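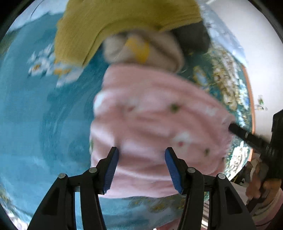
청록색 담요 위, 구겨진 분홍색 천 앞에 놓인 손잡이형 집게. 두 손가락 안쪽에 홈이 파인 파란 패드가 붙어 있다.

# 개는 손, 가르치는 손

세탁공장 쿨테마리(Cultemari)의 작업동에 들어서면 먼저 더운 공기가 얼굴에 훅 끼친다. 건조기 열기에 섬유유연제 냄새가 섞인, 어릴 적 외할머니 댁 안방 장롱을 열었을 때와 비슷한 공기다. 요양원과 작은 숙소에서 들어오는 빨랫감이 이곳에서 빨리고 마르고 개켜져 다시 나간다. 빠는 일과 말리는 일은 오래전에 기계에 넘어갔지만, 개는 일만은 여태 사람 손에 남아 있었다.

그 마지막 작업대에 변화가 찾아온 것은 지난해 10월이다. 자동화 업체 틸토라(Tiltora)가 접기 로봇을 들이기에 앞서, 사람이 손에 쥐고 쓰는 집게를 먼저 가져왔다. 작업자가 집게로 천을 집고 당기고 접으면 그 움직임이 기록되고, 나중에 로봇이 그것을 본으로 삼는다. 그러니까 로봇보다 먼저 도착한 것은 숙제였던 셈이다. 개는 일을 제일 잘하는 사람들이 그 숙제를 맡았다.

아르티 쿠라나(Aarti Khurana) 씨도 그중 하나다. 올해 마흔 살인 그는 처음 집게를 잡던 날을 떠올리며 한참 웃었다.

“젓가락을 처음 배우는 기분이었어요. 수건 한 장 접는 게 뭐라고, 모서리를 잡으면 미끄러지고, 다시 잡으면 두 겹이 같이 딸려 오고. 손으로 하면 눈 감고도 하는 일인데 말이죠.”

손가락은 얇은 천이 한 겹인지 두 겹인지 금세 안다. 집게를 쥐면 그 감각이 사라진다. 쿠라나 씨는 며칠을 헤맨 끝에 눈으로 먼저 주름의 방향을 읽고, 접힌 가장자리를 살짝 들어 올린 뒤 집는 요령을 찾아냈다. 보풀이 선 수건은 깊게, 부드럽고 얇은 천은 끝만 얕게. 평생 말로 옮겨 본 적 없는 요령을 옆 사람에게 설명하다 보니, 자기가 무슨 일을 해 왔는지 새삼 알게 되더라고 했다.

틸토라의 현장 담당 호라치우 코만(Horațiu Coman) 씨는 사무실보다 작업대 옆에 서 있는 시간이 더 긴 사람이다. 그는 반듯하게 펼쳐 놓은 천보다 아무렇게나 뭉쳐진 천이 훨씬 귀한 교재라고 말한다.

“공장에 들어오는 빨래가 예쁘게 펴져서 오지는 않으니까요. 색도 무늬도 두께도 제각각이고, 서로 깔리고 말려 있지요. 처음에는 저희가 똑같은 흰 수건만 준비해 왔는데, 아르티 씨가 보더니 이런 빨래가 어디 있느냐고 하시더군요. 그날로 다 바꿨습니다.”

지금 로봇은 작업대 한쪽에서 네모난 수건류를 맡고 있다. 단추 달린 옷이나 고무줄이 든 시트는 아직 사람 몫이다. 속도는 숙련자에 못 미치지만, 물량이 몰리는 새벽에 수건 더미를 조금이라도 덜어 주니 반기는 이가 많다. 어깨가 아파 파스를 붙이고 다니던 동료들이 교대 사이에 앉아서 쉴 틈도 생겼다. 그 틈에 나누어 마시는 보리차가 참 맛있다고, 누군가 지나가며 한마디 보탰다.

물론 마음이 다 편한 것은 아니다. 집게 작업을 하는 시간에도 시급은 같으냐, 내가 가르친 로봇이 내 자리를 가져가면 어떻게 되느냐 하는 질문이 첫 설명회부터 나왔다. 회사는 다섯 달 동안 인원을 줄이지 않겠다고 약속했고, 집게 작업에는 따로 수당을 붙였다. 약속한 기간은 이미 지났다. 그만둔 사람은 없지만, 그다음 약속도 아직 없다. 올봄 노사가 마주 앉을 자리에서 이 이야기가 제일 먼저 나올 것이라고들 한다.

작업동에서 가장 나이가 많은 직원은 예순여섯이다. 이름은 싣지 말아 달라던 그는 집게를 끝내 잡지 않았다. 대신 로봇이 접어 낸 수건을 검사하는 일을 맡았는데, 귀가 어긋난 것을 골라내는 눈이 매섭다. 한 장을 탁 털어 다시 접으며 그가 말했다. “얘는 성질이 급해. 끝을 안 맞추고 넘어가.” 흉을 보는 말투인데 어쩐지 막내 흉을 보는 것처럼 들렸다.

쿠라나 씨는 요즘 새로 온 동료에게 집게 쓰는 법을 가르친다. 집에서 빨래를 갤 때도 저도 모르게 모서리부터 찾는다며, 그는 다시 작업대로 돌아가 다음 빨래 더미를 끌어당겼다.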